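Newsletter, April issue
Reading time: 3 minutes

Remote teaching moves into the simulator at Dendham

The remote teaching desk at Dendham has spent most of the spring working in simulation, and the first batch of recorded sessions is now on the shared drive. There are 623 of them. Operators drove a simulated arm by hand controller, watched the view from the wrist, and tried to do each task the way they would want the robot to do it later without them.

The project is called Grimden, after the meeting room where it started. Its purpose is to find out how much of the hand teaching can be done before anyone books time on a real arm. The two real arms are shared with the packing line study and are usually taken until 4 p.m., which leaves a short window at the end of the day. The simulator is free whenever an operator is.

Each session begins the same way. The operator takes control, opens the gripper, turns the wrist to look over the work area, and then moves in. The first few seconds used to be trimmed off before training. We have stopped doing that. The looking around turned out to be useful, and policies trained on the trimmed sessions tended to head straight down and miss.

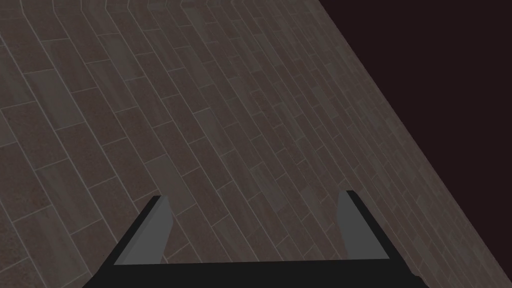
Operators told us the wrist view takes some getting used to. When the arm tilts, everything tilts with it, and a person who pushes the stick left may see the floor slide off in a direction they did not expect. Most new operators need an afternoon before they stop correcting twice for every move. We now give them 17 practice runs that do not count toward the set. In those runs they only travel between points and hold still, with nothing to pick up.

Speed was the other complaint. The controller was set fast at the start, and people overshot and came back. Those corrections were saved along with everything else, and the trained arm copied them faithfully. Hinojosa, who supply the controllers, sent a settings file that lowers the top speed when the gripper is close to a surface. Sessions recorded after the change are longer but much smoother, and we have kept the two groups in separate folders so they can be compared.

Some sessions had to be thrown out. The usual cause was a dropped connection partway through, which leaves the arm frozen in midair while the clock runs. The recorder now marks these by itself. Operators can also press the gray key to discard a run they are not happy with, and they should feel free to do so. A short clean set is worth more to us than a long messy one.

The next round adds the Cinotitz bins and a second lighting setup. The target is 80 sessions per operator. If you have finished the practice runs and want a slot, add your name to the sheet outside the Grimden room. Left-handed controllers are available on request.

Comments (3)

Can the speed limit be switched off for long moves? It kicks in too early for me when I'm crossing the work area.

Reply from the desk: Yes, hold the side button. It comes back on when you let go.

Did the practice runs twice and the second time was far easier. I'd suggest a break in the middle.

Recent items
Packing line study: new booking hours
Where the 1239 discarded grasps went
Controller care and cleaning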